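4월 / 작성: Staniforth 공업전문학교 로봇실습실 기록 담당
읽는 시간 12분

실습 일지: Gasia 과제, 주방 환경 접시 접근 및 오븐 구간

오전 10시에 시작하여 오후 4시 30분에 종료하였다. 대상은 Flirkville 학생 로봇 경진대회 시뮬레이션 부문 준비반이며, 사용 과제는 본 실습실에서 작성한 Gasia 과제 묶음이다. 제어 코드는 Faria 저장소의 실습용 가지에서 내려받았고, 작업 종료 후 변경분을 같은 가지에 반영하였다. 대회 제출용 가지는 수정하지 않았다.

지난 회차에서 넘어온 사항은 다음과 같다.

- 오븐 앞에서 팔꿈치 관절이 접히는 자세로 들어갈 때 역기구학 해가 갑자기 바뀌는 문제
- 접시 위 대기 자세의 높이가 조별로 다르게 기록된 문제
- 기록 파일에 과제 판의 번호가 남지 않는 문제

세 번째 항목은 오전에 처리하였다. 실행 시작 시점에 과제 판, 난수 시작값, 제어 주기를 파일 첫 줄에 쓰도록 하였다. 이전 기록에는 소급하여 적용하지 않는다. 소급분은 비교표에서 별도의 열로 구분하며, 평균 계산에는 포함하지 않기로 하였다.

제어 주기는 30 Hz로 고정하였다. 일부 조에서 더 빠른 주기를 요청하였으나, 대회 규정의 제출 양식이 이 값을 기준으로 되어 있어 당분간 유지한다. 한 회 실행의 상한은 600단계이다. 상한에 도달한 실행은 물체의 최종 위치와 무관하게 미완료로 기록한다. 상한 직전에 완료 조건이 충족된 실행이 있을 경우에는 조건이 처음 충족된 단계 번호를 비고란에 적는다.

오전 작업은 오븐 구간에 집중하였다. 오븐 문이 열린 상태에서 시작하는 초기 조건을 사용하였으며, 문을 여는 동작은 이번 회차의 평가 범위에서 제외하였다. 팔의 기준 자세를 바꾸어 가며 관절 해를 비교한 결과, 해가 바뀌는 현상은 손목을 바깥으로 돌린 자세에서 주로 나타났다. 직전 해와의 관절 거리에 벌점을 주는 항을 추가하자 발생 빈도가 줄었다. 다만 벌점 계수를 높이면 문 모서리 부근에서 궤적이 길어지므로, 계수는 조별로 조정하되 사용한 값을 반드시 기록하도록 하였다.

충돌 형상도 점검하였다. 열린 오븐 문은 화면용 형상과 충돌용 형상이 따로 지정되어 있다. 충돌용 형상의 두께가 화면용보다 크게 설정되어 있어, 화면에서는 여유가 있어 보이는 경로가 접촉으로 판정되는 경우가 있었다. 과제 판을 바꾸지 않기로 한 원칙에 따라 충돌용 형상은 그대로 두었다. 학생들에게는 경로 계획 단계에서 충돌 형상 표시를 켜고 확인하도록 안내하였다.

오후에는 접시 구간으로 옮겨 시점별 화면을 함께 저장하였다.

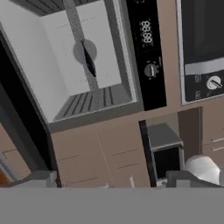
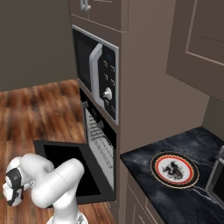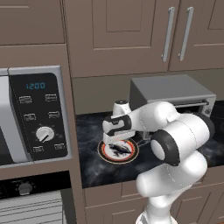 판정 규칙의 문구는 오후 논의에서 가장 많은 시간이 소요된 사항이다. 기존 문구는 "그리퍼가 접시에 도달한 경우"로만 되어 있어, 접촉을 요구하는지 상방 대기를 허용하는지 분명하지 않았다. 조별 해석이 갈렸고, 같은 궤적을 두고 완료와 미완료가 함께 기록된 사례도 확인되었다. 세 번째 화면처럼 그리퍼가 접시 바로 위에서 아래를 향하고 있는 자세는 앞으로 "접근"으로 적고, 접촉 센서 값이 확인된 경우에만 "접촉"으로 적는다. 또한 화면에 보이는 가전제품의 숫자는 시각 기록으로 사용하지 않는다. 첫 번째 화면의 오븐 표시부는 88:88이고 세 번째 화면의 전자레인지 표시부는 1200인데, 한 조의 초안에서 뒤의 값을 실행 시각으로 옮겨 적은 예가 있었다. 시각은 기록 파일의 단계 번호와 제어 주기로 계산한다.

개정한 판정 용어는 다음과 같다.

접근: 그리퍼 중심점의 수평 위치가 접시의 테두리 안쪽에 있고, 그리퍼가 아래를 향하며, 접촉 값이 없는 상태.
접촉: 접근 조건을 만족한 이후 그리퍼의 접촉 값이 연속하여 확인된 상태.
이탈: 접근 또는 접촉 이후 수평 위치가 테두리 바깥으로 나간 상태. 이탈 후 재접근은 허용하되 횟수를 적는다.
미완료: 상한 단계까지 위 조건 중 과제에서 요구한 조건이 확인되지 않은 상태.

접시 인식에 관한 사항을 따로 적는다. 현재 인식 모듈은 바깥 테두리의 색과 원형도를 기준으로 접시를 찾는다. 두 번째 화면의 접시는 밝은 크림색 테두리 안쪽에 넓은 검은 띠가 있고, 조리대의 석재 무늬도 어두운 색이다. 이 때문에 검은 띠를 조리대의 일부로 분류하고 안쪽의 붉은 고리만을 접시로 간주하는 오류가 있었다. 이 경우 접시의 중심은 비교적 정확하나 반지름이 작게 추정되며, 그 결과 "접근" 판정 범위도 함께 좁아진다. 바깥 테두리를 먼저 찾고 동심원 여부를 확인하는 순서로 바꾸도록 권고하였다.

접시 중앙의 어두운 부분에 대해서도 질의가 있었다. 색상만으로 물체의 유무를 판단하면 무늬와 물체를 혼동할 수 있다. 접시 위 물체의 존재는 깊이 영상과 과제 상태값을 대조하여 판단하고, 색상 영상은 보조 자료로만 사용한다. 학생 보고서에는 어느 자료를 근거로 판단하였는지 명시하여야 한다. 대회에서는 과제 상태값이 제공되지 않으므로, 상태값을 사용한 코드와 사용하지 않은 코드를 별도 파일로 나누어 둘 것을 함께 지시하였다.

시점 구성과 관련하여 다음을 정하였다. 고정 시점은 팔 전체의 자세를 확인하는 용도로, 손목 쪽 시점은 말단의 방향을 확인하는 용도로 사용한다. 손목 쪽 시점에서는 주변 가구가 크게 기울어 보이므로, 수평 여부를 화면상의 선으로 판단하지 않는다. 손목 좌표계를 기준 좌표계로 변환한 값을 사용한다. 이 변환에서 회전 순서를 바꾸어 적용한 조가 있었으며, 오류는 당일 수정되었다.

실행 결과의 정리는 아래와 같다. 오후 동안 70회가 넘는 실행을 수행하였고, 그중 과제 판 번호가 누락된 실행은 집계에서 제외하였다. 누락은 오전에 변경한 기록 코드를 내려받지 않은 조에서 발생하였다. 공용 저장 공간의 기록 파일은 정리 후 1490개이다. 중복 파일과 빈 파일은 삭제하였으며, 삭제 목록은 같은 폴더에 보관한다. 성공률은 개정한 판정 용어로 다시 계산하여야 하므로 이번 일지에는 적지 않는다.

관찰된 실패 유형을 발생 순서대로 적는다.

가. 오븐 앞에서 접시 쪽으로 이동할 때 중간 경유점을 생략하여 팔꿈치가 조리대 위 가전제품의 충돌 형상에 닿은 경우. 경유점을 높이는 것으로 해소되었으나, 상부장 아래의 여유가 줄어 다른 초기 조건에서는 다시 확인이 필요하다.

나. 접시 위에서 하강을 시작한 뒤 목표 높이 부근에서 진동이 계속된 경우. 위치 제어 이득을 낮추면 진동은 줄었으나 도달이 늦어졌다. 속도 제한을 하강 구간에만 따로 두는 방안을 다음 회차에 시험한다.

다. 인식 결과가 매 단계 갱신되면서 목표점이 조금씩 이동한 경우. 하강 시작 이후에는 목표점을 고정하도록 하였다. 접시가 밀려 이동하는 상황에는 대응할 수 없다는 한계가 있으며, 이 점은 보고서의 제한 사항란에 적도록 하였다.

라. 초기화 직후 첫 명령이 적용되지 않은 경우. 시뮬레이터 준비 신호를 확인하지 않고 명령을 전송한 것이 원인이다. 준비 신호 확인 절차를 공통 시작 코드에 포함하였다.

장비 상태에 대하여 적는다. 실습용 컴퓨터는 정상 작동하였다. 창가 쪽 좌석에서 화면 저장 중 프레임이 누락되는 현상이 있었으며, 저장 해상도를 낮춘 뒤 재현되지 않았다. 저장 장치의 여유 공간을 다음 회차 시작 전에 점검한다. 렌더링 설정은 조별로 변경하지 않으며, 변경이 필요한 경우 변경 전후의 설정 파일을 모두 제출한다.

다음 회차 준비 사항:

- 개정한 판정 용어로 기존 실행을 다시 분류하고 조별 표를 교환하여 대조할 것
- 벌점 계수와 경유점 높이를 기록 파일 첫 줄에 추가할 것
- 바깥 테두리 우선 인식 방식의 결과를 기존 방식과 같은 난수 시작값으로 비교할 것
- 하강 구간 속도 제한을 시험할 것
- 보고서 초안의 시각 표기를 단계 번호 기준으로 수정할 것

오븐 문을 여는 동작의 평가 포함 여부는 대회 세부 규정이 공지된 뒤 결정한다. 그때까지 문이 열린 초기 조건을 유지하며, 닫힌 상태에서 시작하는 과제 판은 별도 폴더에 보관한다.

Staniforth 공업전문학교 로봇실습실 | 문의: 실습실 행정 창구 | 무단 전재를 금함 | 맨 위로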